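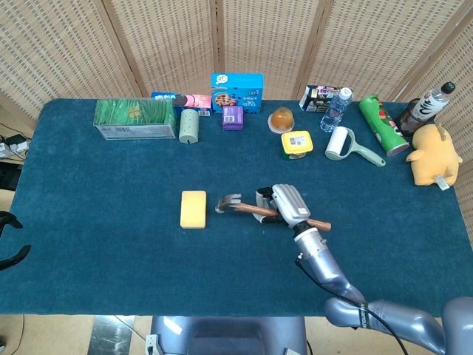 **Poddale Robotics Club, Vaka team**

Ticket 44: hand drifts while holding the hammer
Opened by: Clementina Fonseca
Status: open

Wrist drifts when the arm holds the hammer by its handle over the table. Grip force was set to 85. Dropped it to 45, same drift. Re-zeroed the wrist joint and saved the old settings as Idine-2.

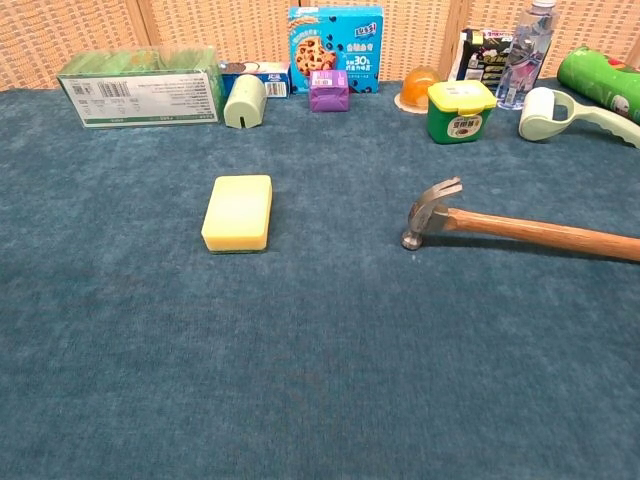 Does the sponge need to go back on the same spot before each run?

Anywhere in the open middle of the cloth is fine. Keep it clear of the back row.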